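Chapter 11

Sequencing Two Arms: From Percept to Motion

11.1 Scope of the chapter

Earlier chapters treated a single arm with a single camera and a task that could be written as a fixed list of poses. Most bench work is less tidy. Two arms share a table, each arm sees only part of it, and an object may be in the air when the planner needs to know where it is. The present chapter deals with the software that sits between the detector and the joint controllers, and with the order in which its parts are allowed to speak to each other.

Four topics are covered. Sections 11.2 and 11.3 describe the world model and how it is fed. Section 11.4 introduces the reservation table, by which two arms agree on the use of space. Section 11.5 sets out the task sequencer used in the worked problems. Readers who have skipped Chapter 8 should return to it for the treatment of frame transforms, which are used here without proof.

The notation follows the rest of the book. A pose of body B in frame A is written T_AB. The left and right tool frames are L and R, the table frame is W, and the camera frames are CL and CR. Time stamps are in milliseconds on the controller clock unless stated otherwise.

11.2 The world model

The world model is a table of objects. Each row holds an identifier, a class label, a pose, a covariance, a time stamp and a parent frame. The parent frame is the field most often got wrong by students. An object resting on the bench has parent W. An object held by the right gripper has parent R, and its pose in W must be computed afresh each time the arm moves. If the row is left with parent W after a grasp, the planner will go on avoiding a thing that has gone and will take no account of the thing being carried.

Changing the parent is called reparenting. It should be done by the grasp monitor, on evidence of contact, and never by the sequencer on the strength of having sent a close command. Lahtinen's rule, which we adopt, is that a command is not an observation.

The rows are kept in a store with one writer. In the Narko library used for the exercises the writer is a process called the keeper, and all other processes send it proposals. The keeper accepts a proposal if its time stamp is later than that of the stored row and if the change in pose passes the gate described in 11.3. Rejected proposals are logged with the reason.

11.3 Feeding the model from wrist cameras

A wrist camera has two advantages over a fixed one. It is close to the work at the moment when accuracy matters, and its errors shrink as the tool approaches the object. It also has drawbacks. The view changes with every joint motion, near objects hide far ones, and anything in the gripper's own reach may be lost from view as the fingers close in.

The fingers themselves will appear in most views. They should be masked before detection, using the known gripper opening and a stored outline for each opening width. A mask computed from a stale opening is worse than none, as it may cover the object of interest. The opening and the image must therefore carry time stamps from the same clock.

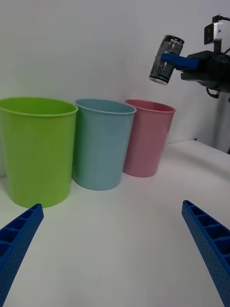
Overlap between objects of the same class calls for a further step. When several cups stand close together, a detector that returns boxes will often merge two neighbours or assign the rim of one to the body of the next. Colour is a useful cue where it differs, but it should enter the association cost as one term among several and should not be used as a key. The cost used in this chapter is

c = a·d_pos + b·d_col + g·d_size

where d_pos is the distance between the predicted and detected positions, scaled by the covariance, and the other terms are differences in mean hue and in apparent size after correction for range. The weights a, b and g are set once for each bench. Problem 11.4 asks the reader to find them from recorded data.

A proposal whose cost exceeds the gate is held back and tried again on the next image. If it fails on three images in a row, the keeper opens a new row marked as unconfirmed. Unconfirmed rows are treated as obstacles by the planner but may not be chosen as targets.

Objects held by the other arm are a special case. Arm L may well see what arm R is carrying, and the detector will report it as though it were free. The keeper must compare each detection with the predicted pose of every held object before it considers the free ones. A match is used to refine the grasp offset T_RB, which is seldom known well from contact alone. A failure to match, where the object should be in plain view, is raised as a possible drop.

11.4 The reservation table

Collision checking between two arms that plan at the same time cannot rely on the current state alone, as each plan concerns the future of the other. The reservation table divides the shared volume into cells and the horizon into slots. A plan is granted only if every cell it sweeps is free in the slots it needs. With a horizon of 2000 ms and slots of 50 ms, the table is small enough to be searched in full on each request.

The swept volume must include the carried object. The Darach planner takes this from the parent field in the world model, so an error in reparenting becomes an error in reservation. Corrigan and Vitale give the matter a full treatment in their course notes, and their proof that the grant procedure cannot deadlock is repeated in the appendix to this chapter.

A reservation expires when its last slot has passed. An arm that is late must stop and ask again. It may not extend a grant by continuing to move.

11.5 The task sequencer

The sequencer is a state machine with one instance per arm. Its states are IDLE, APPROACH, CLOSE, LIFT, CARRY, PLACE, RELEASE and RETREAT, with FAULT reachable from any of them. Each transition has a guard, and each guard is written only in terms of rows in the world model and grants in the reservation table. No guard reads a sensor directly. The restriction is irksome at first, but it allows a whole run to be replayed from the keeper's log.

Timeouts are attached to states and not to transitions. In the listings that follow, CLOSE is given 1000 ms, after which the arm opens its fingers and enters FAULT. The figure suits the grippers on our bench and should be measured again for any other.

Listing 11.1 gives the guards for the APPROACH state. The reader should check, before going on, which of them could change value while the arm is in motion, and what the sequencer does in each case.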